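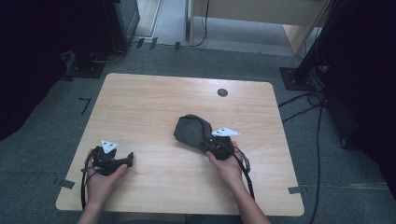

Fig. 1 – Hand-held grippers over a table, one with a dark grey fabric cover round its front end.

Window Coverings and Shading, session 4
Awnings and external blinds – measuring, fixing, heat gain
Notes: Sunita Abernathy

Carry on from last time. We'd got as far as internal blinds and why they don't do much for heat. Quick recap, then awnings.

Recap
Sun goes through glass, hits the blind, blind warms up, heat is now in the room. Pale backing helps a bit. Outside shading stops it before the glass. Most of today hangs off that so get it straight in your head first.

Types you need to know
Folding arm awning – arms sprung, no posts, fixed to wall or soffit. Patios, shop fronts.
Drop arm – arms pivot down from the sides of the window. Good for upstairs.
Vertical external screen – mesh fabric in side channels, or on wires if cheaper. Wires flap in wind.
Dutch canopy – fixed frame, folds up. Mostly seen on cafes. Won't be on the test but you'll meet them.

Cassettes: full cassette closes right round the fabric, semi leaves the underside open, open type has no cover at all. Open type only under a deep overhang. The Itberg range is full cassette throughout, the Nuchit has all three, so read the order sheet properly before you quote.

Measuring
Width first. Measure overall, tight to tight, then work out what the bracket positions will allow. Do not take the customer's figure. Write down mm only, no inches, no mixing.
Height from finished floor level to underside of fixing. If the patio isn't laid yet, ask for the finished level and get it in writing.
Projection = how far it comes out from the wall. Not the same as arm length! Half the group muddled this last year.
Pitch – the slope. Too flat and rain pools in the fabric, belly forms, arms bend. Our workshop rig is set at 18 degrees, have a look at it before you go home.

Worked one from the board:
Opening 278 cm wide. Customer wants cover 23 cm past the opening each side.
278 + 23 + 23 = 324 cm finished fabric width.
Then add the end caps and arm gear for that model – table in the back of the Flesitz manual. Fabric is always narrower than the overall unit. Order on overall width, quote on both.

Fixing
Find out what the wall is before anything else. Tap it, drill a test hole where the bracket will hide it.
Solid brick – resin and studs. Let the resin go off fully, check the chart on the tube for temperature.
Cavity wall – load goes in the inner leaf where the design calls for it. Don't crush the outer leaf by over tightening.
Render over insulation – stop. Needs spacer brackets and somebody to sign off the loads. Not a job for a first year.
Timber frame – find the structure, not the cladding.

Top fixings take the pull-out load. A wide awning in a gust is a long lever, so the top row matters most. We'll do the sum next week, bring a calculator.

Wind
Each unit has a wind class on the label. Customer must be told it is a sun awning and to be brought in when it blows. Motion sensor on the front rail is worth having, sun sensor is a nice extra. If you fit sensors set them up with the customer watching and leave the leaflet.

Fabric
Acrylic – woven, dyed through, holds colour, breathes.
Polyester – cheaper, check the UV rating.
PVC coated – properly waterproof, heavier, creases show.
Mesh – for vertical screens. Openness factor is the percent of holes. Lower number = less light, less view out. Darker mesh gives a clearer view than pale, which suprises people.
Seams run front to back. Slight puckering along them is normal and should be mentioned when you sell it, not after.

Motors
Limits first, then the remote. Set the out limit so fabric stays taut. Drip loop on the cable. Mains connection by a qualified electrician, no arguements.
Manual override on the Jister is on the left looking out, 115 cm crank handle supplied. Check the handle clears the door frame before you pick the side.

Reading for next time: bracket loads section, and the handout from February on wall types if you've still got it.

Survey sheets in by 6th May. It's a Sunday, so email them. Names on please.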